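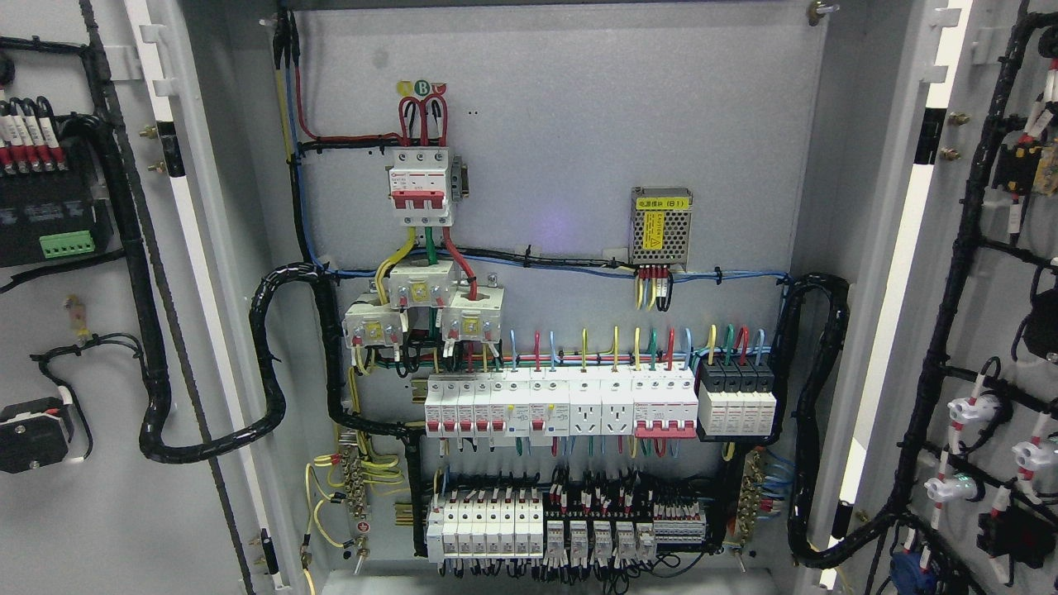

The main cabinet with both doors open.

Splitting one electric bill between four tenants who all believe they use nothing

Posted by hemandhaw in Small Business > Renting and Leases, September 2024

I rent a ground-floor unit in an old light-industrial building in Bimville. I do alterations and curtains. The other tenants are a coffee roaster, a man who restores pinball machines and a company called Agbeko that imports dried fruit and keeps some of it in a walk-in cooler the size of my first apartment. There is one utility account for the whole building. It's in the landlord's name, and he passes the cost along by square footage. Since curtains need floor space, I have the second-largest unit, and I pay 31 percent.

This was annoying but bearable when the bill was $1,014. The latest one is $1,326. I asked what had changed and was told "rates." I asked to see the bill and was sent a photo of the top third of it, the part with the logo.

I own two sewing machines, an industrial iron, some lights and a radio. I put one of those plug-in energy monitors on everything I could reach and came up with 137 kilowatt-hours for the month, not counting the ceiling lights, which I can't unplug without a ladder and a different personality. I mentioned this to the roaster, who said his roaster runs on gas. The pinball fellow says they're "mostly off." Agbeko says the cooler is very efficient. Apparently the building is powered by thoughts.

My lease says utilities will be "allocated equitably by floor area or other reasonable method." It comes up for renewal in October. Do I have any leverage, and what would a fair split look like? I like everyone here and would prefer to keep it that way, especially the roaster, who gives me the bags that didn't come out right.

voltswagon, 11 helpful votes

Get submeters. Problem solved. Don't know why people put up with square footage in this day and age.

secondshift_landlady, 46 helpful votes

Submeters are the right place to end up, but that's a bit like telling someone with a leaky roof to get a new roof. Somebody has to pay for it, and your landlord has shown what he's willing to spend by cropping a photo.

I own a small building with five commercial tenants and I used to split by floor area too. I did it for the noble reason that it took me four minutes a month. It worked fine as long as everybody had a desk and a coffee maker. Then I rented to a print shop, and the bookkeeper upstairs started paying for their dryer. She figured it out before I did. That's the trouble with renting to a bookkeeper.

First, ask for the entire bill in writing, all pages, for the last twelve months. Be pleasant about it. If you're being charged a share of something, it's a perfectly normal request, and in some states he has to show you. Look up "commercial utility allocation" plus your state before you quote anything at him, because the rules for apartments are usually much stricter than the rules for shops and people mix them up constantly. I've been threatened with the wrong law twice.

When you get the pages, look for a line called demand, or peak demand. A lot of commercial accounts are charged for the total energy used and then charged again for the highest burst of use in the month, often measured over fifteen minutes. One tenant turning on something large at the same moment the cooler kicks in can set that number for everyone. Your radio isn't doing it. In my building that one line explained most of a jump I had been blaming on "rates," so I have some sympathy for your landlord, though not a lot.
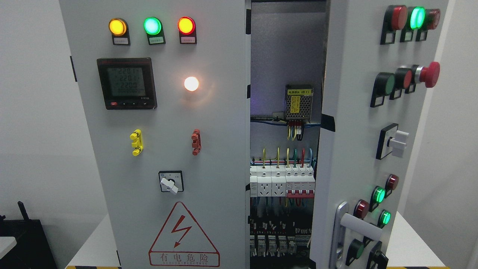
Before anyone spends money, ask him whether the electrician who looks after the building can say which circuits go to which unit. If your unit has its own feed, adding a meter to it is a modest job. If forty years of tenants have been borrowing from each other's circuits, it's a bigger one, and you may learn that you've been lighting the hallway. Either way it's work for a licensed electrician, and please don't let the pinball man do it as a favor. They always offer.

If he won't meter, these are the methods I've seen tenants agree to without anyone moving out:

Base plus usage. Everybody pays an equal small amount for hallways, outside lights and so on. The rest is divided by an estimate of each unit's equipment and hours. It's fussy to set up, but then you leave it alone for a year.

Carve out the big one. Put a meter on the cooler only, bill Agbeko for that, and split what's left by floor area as before. One meter instead of four. This is what I did with the print shop, and it got me most of the way for the least fuss.

Weighted floor area. Same square footage, but storage space counts half and space with heavy equipment counts double. Crude, and it starts arguments about what counts as storage. I would only do this if the other two are refused.

On leverage: your lease already says "or other reasonable method," so you aren't asking him to break it. You're asking him to read to the end of the sentence. Bring your monitor readings, a list of your equipment, and the carve-out idea written on one page. And do it before you sign in October, because after that you have a complaint, and right now you have a renewal.

tincup_roastery, 19 helpful votes

Not your roaster, but I am a roaster. The burner is gas. The drum motor, the fans, the cooling tray, the grinder and the afterburner controls are not. He isn't lying to you, he has just never thought about it, like the rest of us. Ask him nicely to put a monitor on whatever has a regular plug. If he sees a number he'll probably come around, and then it's two of you asking.

Also those bags "that didn't come out right" are worth something. Don't lead with the lawyer.

hemandhaw

Thanks, both of you (and thanks, voltswagon, I'll get right on that). I asked for all the pages. He sent eleven months out of twelve, and there is a demand line on every one. The missing month is the expensive one, naturally. I've asked again.

The roaster has borrowed my monitor. He went a little quiet when he brought it back, and then gave me two bags that came out fine. I'm writing up the carve-out page this week. Agbeko would like it noted that the cooler is very efficient.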